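Jan 11, 2020
by the Stemell diarist

Big sorting day! I have been putting this off since August and I woke up so ready for it that I had the coffee made before it was light. The plan was simple. Everything from the Pralau boxes comes out, gets looked at, and goes somewhere sensible. My list from last summer has 215 lines on it and I crossed off 152 before supper, and I'm so pleased with that I went back and crossed some of them twice.

Clothes first. I like doing clothes because you can see the pile change shape. The T-shirts were the worst of it, all balled up from the move, and every one had to be shaken out, turned the right way and folded in thirds (the way I learned at the Bellen laundry, sleeves in, then up from the hem). I do love an old shirt with big letters on it. They fold up so nicely with the word on top!
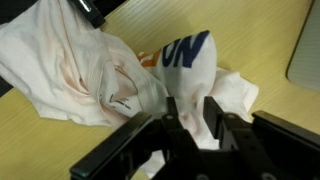 White tee with the navy letters, still to be folded.

After lunch I moved on to the odds and ends, the part I had been dreading, and it was the best part of the day. I found the Dal Bello boot liners (finally!!) inside a pillowcase, along with 653 pesos in coins from some trip or other. I put the radio on and sang through most of it. My back is going to complain tomorrow.

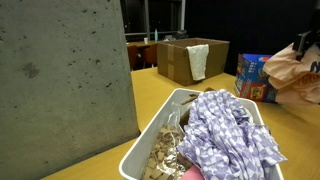 My new rule is that small things live with small things and cloth lives with cloth, and I had broken it by mid-afternoon. The white bin has the tan rubber bands in their clear bag and the purple-and-white checkered cloth stuffed right in beside them, and I don't care, it all fits and I know where it is. I'm giving the checkered one a proper ironing before it goes in the kitchen drawer. The white towel over the front of the cardboard box can go up to the bathroom shelf, and then the box itself gets flattened.

Still to do: lamp cords, the button jar (must be 1,000 in there, I refuse to count), winter hats, and the drawer that sticks. More tomorrow if my knees allow. Soup for supper, two bowls, and bed early with the window open a crack.

© Stemell Diary | Contact | Back to top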